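HOUS 1354: Housing and Interior Environments
Course Handout, Unit Four: Color and the Use of Small Rooms
Triststead College, Department of Applied Design

Purpose of this unit

Unit Four considers how wall color affects the way people judge the size, warmth and use of a room. Students should have completed the Unit Three reading on daylight before attending. Terms printed in the glossary at the back of the course packet will not be defined again in class.

4.1 Hue, value and saturation

Hue is the family to which a color belongs: red, orange, blue and so on. Value is how light or dark it is. Saturation is how strong or how gray it is. In ordinary speech these three are mixed together, and a client who asks for something "brighter" may mean any one of them. The designer is expected to find out which before any paint is ordered.

Value has the greatest effect on the amount of light a room returns. A pale wall reflects more light than a dark wall of the same hue. Saturation has the greatest effect on how long a person is content to look at a surface. Strong colors are often chosen for halls, dining areas and kitchens, where people come and go, and less often for bedrooms and studies.

4.2 Warm colors and apparent distance

Red, orange and yellow are commonly called advancing colors, and blue and blue-green receding ones. The rule is old and is repeated in most introductory texts. Students should treat it with care. Much of the effect credited to hue comes from differences in value and saturation, and it weakens when the whole room is painted alike. Where two walls of one color meet, the eye relies on the change in shading at the corner to judge depth, and flat, even lighting can make that change hard to read. 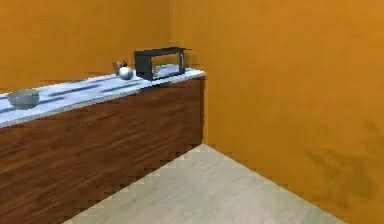
Grigoris Lazaridis objected in last year's seminar that the advancing rule should be dropped from the syllabus altogether, on the grounds that people who live with a strong wall color stop noticing it within a season and go on to judge the room by its furniture. The point is a fair one and is taken up in the discussion questions. The rule is kept here for its historical interest and for its value as a starting place when preparing samples.

4.3 Neighboring surfaces

A color is never seen alone. Wood next to a wall of similar warmth tends to look quieter, while the same wood against a cool wall looks redder. Pale stone and stone-like finishes pick up reflected color from the wall behind them, most clearly near the join. Samples should therefore be viewed upright, next to the actual cabinet or floor finish, in the morning and again after dark.

4.4 Reading

Lahlou, Meriem. "The Painted Kitchen." Course packet, section 6.
Shibata, Sachiko. "Corners and Edges in Domestic Rooms." Course packet, section 7.
Both items are also on reserve in the Wickramasinghe Reading Room, shelf 2144.

4.5 Discussion questions

Should a designer plan for the first impression of a room or for its tenth year?
Under what conditions would a single wall color make a small room harder to use?
How does Shibata's account of edges differ from the one given in section 4.2?

Written work

A response of two pages is due at the second meeting in September. Late work is accepted only with the written approval of the instructor, Chiyo Kamata, Room 1051.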